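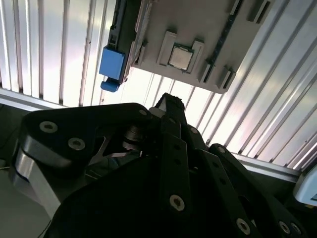 Monday evening, 3 Jun 2019

The board and I are still not friends. I went in this morning fully intending to be finished with it by lunch, and I have now come home with a stiff neck and a new opinion of anyone who designs latches.

For my own record, since I will have forgotten by November: it is a light gray plastic board about the practicalities of which I have written far too much in this diary already. A square chip sits in a raised holder in the middle. Dark green strips go into slots on either side. One of the latches is bright blue, and I have grown fond of it, mostly for being easy to find. The gray clips are gray on a gray board, and whoever picked that color has never had to look for anything in a hurry.

Parisa Abbasi came by at ten with the new instruction sheet from Kallgate. It has seven steps. Step four says "seat the strip fully." I asked her how one knows. She said you feel it. I pressed and felt something, and she leaned over and said no, that wasn't it. We went on like this through most of a pot of coffee. I have taken music lessons that were less mysterious.

Soudabeh thinks the trouble is my patience. Soudabeh Shojaei can do the whole board while talking about her sister's kitchen remodel, and she does, and I now know a great deal about grout. Her advice is to start at the slot end and let the clip come to you. I waited. The clip did not come to me. She reached past my elbow and did it with one thumb, still on the subject of backsplashes.

We also had the yearly argument over whether the thing should stand up or lie flat.

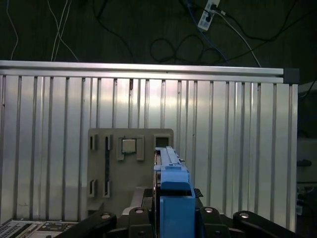 I am for flat, and always have been, because I like to lean on my work. Parisa is for upright, on the grounds that you can see into the slots. She is right about the slots. I told her so, which cost me something, and she wrote it down on the back of the instruction sheet with the date.

Lunch was a cheese sandwich from the Delesero place, twenty minutes in line. They have changed the bread. I don't want to talk about it.

The afternoon went to rewriting the sheet. Mine now has nine steps, two of which are "stop and look at it again." Parisa wants those two out. I want them in bold. Soudabeh read it through and asked why the chip comes last, and neither of us had an answer. It came last on the old sheet too, and on the one before that. So tomorrow we try it chip first, and I expect to spend the day learning why somebody once put it last.

Left at six. Forgot my umbrella on the hook and had to go back up for it, and while I was there I had one more try at explaining step four on paper. I crossed out "fully" and wrote "until it stops." Then I crossed out "until it stops." The sheet has a small hole in it now.

Must call the Wavholm people in the morning about the lamp. It still buzzes. Also buy bread, the normal kind.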